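FOR IMMEDIATE RELEASE

Jondness Asks Households to Clear One Small Table, Braces for Resistance

April 4, 2019

Jondness, the home-organizing firm that has spent years telling people to buy fewer storage boxes while selling them storage boxes, is opening registration for Tivo, a short course in putting kitchen things away.

The course covers one table. Earlier versions covered a whole kitchen, and most households gave up somewhere near the spice drawer. The new one asks for a small table, the bowls and cups that have drifted onto it, and a willingness to decide where a fork lives.

"People arrive wanting to talk about pantries," said Ermelinda Antunes, who wrote the course. "I ask them what's on the table right now, and they change the subject."

Tivo runs in 3 sittings. The first deals with food that has wandered in among the dishes. The second is for bowls, cups and cutlery. The third is given over to cloths and sponges, which Antunes regards as the true test of character. Participants may use a tray as a holding area, provided they accept that a tray is a place for things on their way somewhere else. The course notes return to this point often and with some heat.

Bowls, a green tray and a fork in among everything else, with a blue cloth bunched up in the second view:

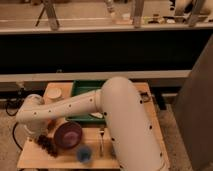
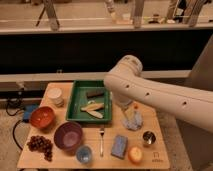
Sorcha Gillies took the trial course in August and remains unpersuaded about the tray. She said she had followed the instructions faithfully, moved everything off her table and onto a tray, and then owned a clear table and a tray she was afraid to look at. She would still recommend the second sitting, she added, having found that her cups stack perfectly well and had simply never been asked to.

Jondness has taken the criticism on board. The revised notes say the tray should be emptied by bedtime, in capital letters.

Some 400 households took part in the trial. Replies to the closing survey were warm on the subject of bowls and evasive on the subject of sponges. One respondent returned the form with a ring from a coffee cup over the question about coffee cups.

The course costs $40, including printed notes and a sheet of labels that the notes then advise against using. Sittings will be held at the Sampaio showroom, Room 2502, where coats can be hung up and must not be left on the table. Anyone who would sooner work at home can order the notes alone from the Jondness front desk.

Press contact: Laurențiu Cozma, Jondness

Recent releases
Jondness Retires the Nine-Compartment Drawer Insert
Sampaio Showroom Adds Evening Hours
A Correction to Our Statement on Lids

Last updated: 3 hours ago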